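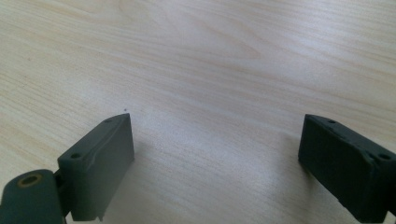 Nornside Workshop - Notes for Session 4: Fingers and Pivots

Bring your printed parts and whatever screws you have left. If you missed the February session, copy the wiring page from the Tranda binder before you start, and please put it back!

Last time we got the linkage moving, and tonight is all about the fingers. I went through four versions of mine at home before I stopped fussing with the shape, and I still keep the ugly ones in a coffee can.

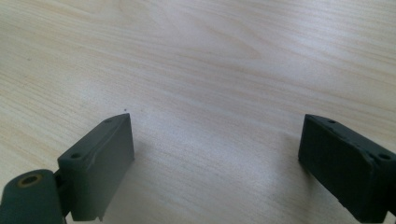

Pivots come first, so don't touch the pads until your joints swing freely. I used to run a screw straight through bare plastic, and the slop got worse every week (I was so proud of that first one, too). Now I like a metal insert - the little brass-colored ring at the hinge on the left finger is the kind of thing I mean. Press yours in slowly and keep it square.

Then the pads. Two screws each, snug, no gorilla stuff. Open and close the jaws by hand 100 times before you hook up the servo, and write down anything that clicks or drags.

For next time: read the Nokomia sheet on grip force, pages 2 to 4, and bring something squishy to pick up.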